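I met her in the break room at Predska's training lab in Onville, and she was already talking before I got my recorder out. She writes the practice rules for robot-assisted suturing there, and wow, does she have opinions!

"People want to talk about speed," she told me. "I want to talk about when you stop."

Her rulebook (they call it Mamo, don't ask me why) has 214 entries. I asked if anyone reads them all. She laughed – "They read the first 2, and those are the ones I care about." Keep both instruments in view. Never pull thread you can't follow with your eyes.

Trainees do 60 sessions on practice tissue before they move up, and she wants it raised to 70. Some of them grumble, she says, and she lets them.

I wondered whether the automated mode changes any of this. "It makes me stricter," she said. "If the software is placing the stitch, a person still checks the spacing before the next one goes in. Every time." The older Urnero guidelines left that to the operator's judgment, and she rewrote the section in April.
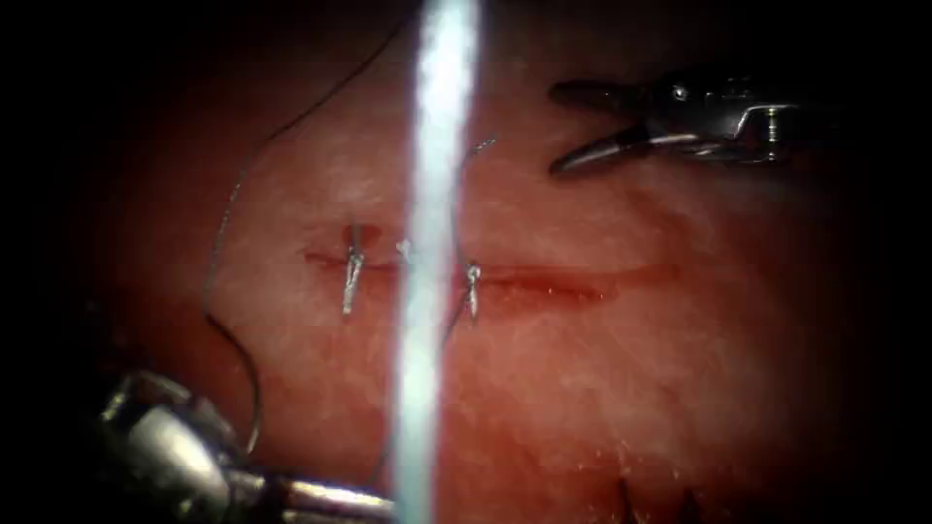
"And if you can't tell where the loop is going," she said, "you let go of the pedal and you look again."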